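Print this page | E-mail this article

Two grippers, one arm: notes from a bin-picking comparison at Plusgate

Plusgate ran its gripper comparison over 14 weeks, finishing in November. The integrator had been asked by a returns-handling customer to recommend a single end effector for mixed household goods, and had two candidates on the shelf: the Ernar, a finger gripper with jointed metal linkages, and the Barkard, a single-cup vacuum tool with a bellows. The engineer in charge of the trial agreed to go through the results on condition that the discussion stay with the method and the failure modes.

The first question was why the test was done on one arm when two were available.

"Repeatability between cells," the engineer said. "We had two cells with nominally the same arm. The bases were not mounted the same way and the cable routing was different. If one gripper does worse on cell two, I can't say whether I measured the gripper or the cell. So both tools went on the same flange, and we accepted the changeover time."

Changeover was the part the team underestimated. Each swap required a new tool center point, a new payload entry in the controller and a check of the hand-eye calibration. The calibration did not drift by much, but it drifted in the same direction after every swap, and it took a while to trace this to a locating pin in the tool plate that had some play in it. The pin was replaced and the runs made before the replacement were thrown out.

The log holds 1645 attempts. Of these, 800 were scored for each gripper and the rest were commissioning picks that do not appear in the comparison. Objects were drawn from a set of 40, bought from ordinary shops. An attempt counted as a success only if the object left the bin, stayed in the gripper through a fixed transfer move and was released inside the target area. Lifting an object and dropping it on the way counted the same as missing it.

"That was argued over," the engineer said. "The planning people wanted partial credit, since for them a good grasp pose is a good result. The customer doesn't pay for a grasp pose."

The Barkard did better on boxes, bottles and anything with a smooth face larger than the cup. It was also faster per cycle, as it needs no approach room on either side of the object. It did badly on fabric and on any surface the bellows could not seal against. The Ernar was slower and more even across the set. Its failures were concentrated near the walls, where the planner either rejected the pose or placed one finger so close to the wall that the contact monitor stopped the arm.

Asked whether the wall failures should be charged to the gripper or to the software, the engineer declined to separate them. "You buy the two together in practice. A gripper that needs clearance on both sides needs a planner that can find the clearance. We could have tuned the collision margins until the Ernar looked better. We set the margins once, before the first scored run, and left them."

Depth sensing was a separate difficulty. The bins are metal and the floors give strong reflections at certain angles, which come back as holes or false peaks in the point cloud. The team tried a matte coating in one bin and abandoned it after it began to rub off. They settled on two exposures per cycle, merged before segmentation, which added to the cycle time for both tools equally.

The controller side was less eventful. Picks were planned on an external computer running the Vigfúsdóttir grasp planner and sent to the arm as joint targets. Early on, the gripper state signal lagged behind the motion, so that the arm began its retreat before the fingers had fully closed. A wait on the closed-or-stalled signal corrected it. The engineer considers this an ordinary integration fault and asked that it be listed only because other users of the planner may see it.

On hoses, the advice was specific. Leave enough slack for the full wrist rotation, then limit the wrist rotation in the planner anyway. One fitting on the Ernar was pulled out during commissioning when a hose caught on the rim of the bin. After that the allowed range was narrowed, at the cost of a few otherwise usable poses.

Plusgate's recommendation to the customer was the Ernar for the mixed stream, with the Barkard retained for a pre-sorted lane of boxed goods. The engineer does not regard the question as closed.

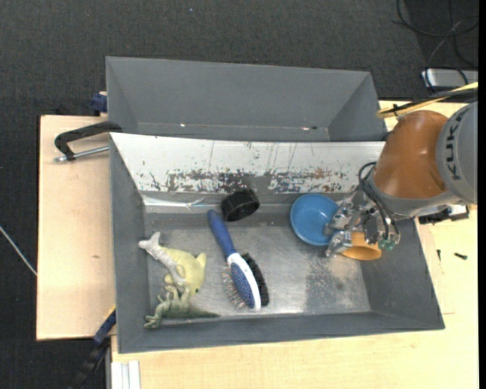 The next round will keep the scoring rule and change the way the bin is loaded. "Random loading gives you too many easy picks," the engineer said. "I want fixed arrangements that we can rebuild." The type of arrangement under consideration puts the open objects side by side, as with the orange-yellow cup under the fingers and the blue bowl directly next to it, so that a finger meant for one rim has to share space with the other. The grooming brush is to stay in the set as a vacuum test, having bristles on one side of the head and pins on the other. The toy dinosaur lying against the front wall is the sort of placement that will be repeated for the clearance problem, with the collision margins again set once before scoring. The loading sheets are being drafted, and a second vacuum cup with a softer lip is on order for the Barkard.

Print this page | E-mail this article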